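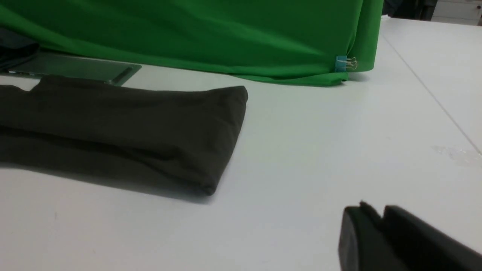
Most people will go back to stuffing the drawer by Sunday, one reader wrote in the margin of our proposal, and no folding method is going to change that. We left the comment in our notes because it was the best objection anyone raised. The course wanted a project on "small household systems." We picked folding, and we picked it mainly because two of us did not believe what the folding people say.

What they say comes in different sizes. The Larkeleo handout, which gets passed around the dorms at the start of the year, says a shirt folded its way takes half the space and never needs ironing. The Clillavetti method is a long routine with sleeves crossed over the body before anything else happens. The third method was the one we all grew up with, which has no name and which we wrote down as "plain."

What we did

We used eight garments, all from our own closets, mostly dark jersey shirts plus a few other things. Each was folded by all three methods, over and over, until we had 233 finished folds in the log. We worked on a white table in the Billden basement in the evenings. After each fold we measured the height of the bundle with a ruler, put it in a drawer overnight, and scored the wrinkles the next day on a scale we made up ourselves. That scale is the weakest part of this report and we'll get back to it.

Every garment started flat. We shook it once, laid it down, smoothed it with one hand and started on the sleeves. The instructions all skip over this step, or give it one line, and it took up a big share of the time we logged. 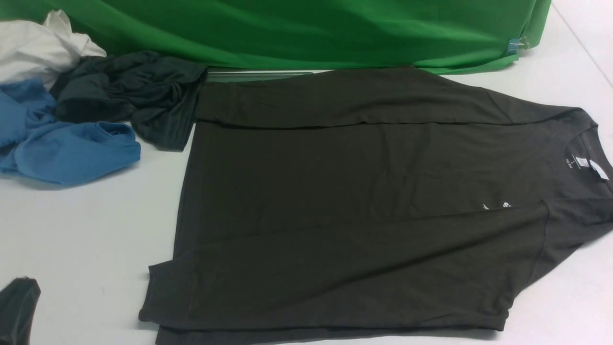
The sleeves are also where the methods part ways. With short sleeves there is hardly any difference between them. With long sleeves you have to put a lot of extra cloth somewhere, and wherever you put it you get a thick spot. Larkeleo folds the sleeve straight back along the body. Clillavetti brings it down at an angle. Plain does whatever the person doing it feels like, and our log shows that the same person did it differently on different nights.

We had expected a thick spot to mean more wrinkles. The scores don't show that clearly. They do show that a shirt left in a heap before folding came out worse under every method, and that the heap mattered more than the fold. This was not in any of the instructions either.

Height was easier to measure and less exciting. Larkeleo bundles were lower than plain ones, though nowhere near half. Press a plain bundle down with your palm for a few seconds and most of the gap goes away. We think the handout compares a careful fold with a careless one and gives the method credit for the care.
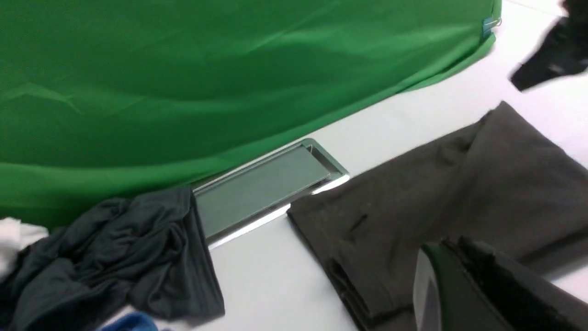 Did the pants behave the same way as the shirts?
They were easier. Pants have two long parts that already lie on top of each other, so all three methods end up close to the same bundle, and the scores for them are nearly identical. We stopped arguing about pants in the first week.

Problems

The wrinkle scale goes from "none" to "would not wear." Two of us scored every bundle and we disagreed often, usually over light cloth. On dark jersey a crease is hard to see unless the light comes from the side, so dark shirts probably got better scores than they deserved. Pale fabric went the other way – every soft ripple shows up as a shadow, and one of us counted those ripples as wrinkles for several evenings before we agreed to stop.

We also got better at folding. Larkeleo came last in our schedule most nights, so it may have gotten our most practiced hands. We should have mixed up the order. We used the Tamuno spreadsheet template for the log and it has no column for order, which is a poor excuse but is the real one.

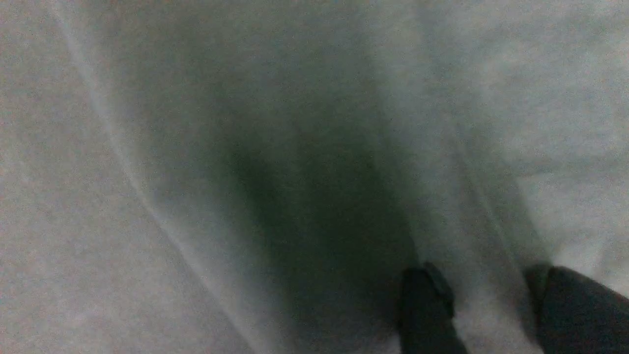

Fig. 4. Pale fabric at close range, with soft folds and shadow.

What we would claim

Very little. Smoothing the garment first helped in our log. Folding it soon, before it sits in a pile, helped more. The choice of method made a small difference in height and none we could defend in wrinkles. We can't say anything about ironing, and we don't think the handout can either – it gives no numbers at all.

On the reader's comment, we did not test whether people keep a method up. One of us still folds the Larkeleo way. The other has gone back to plain, and the drawer closes fine.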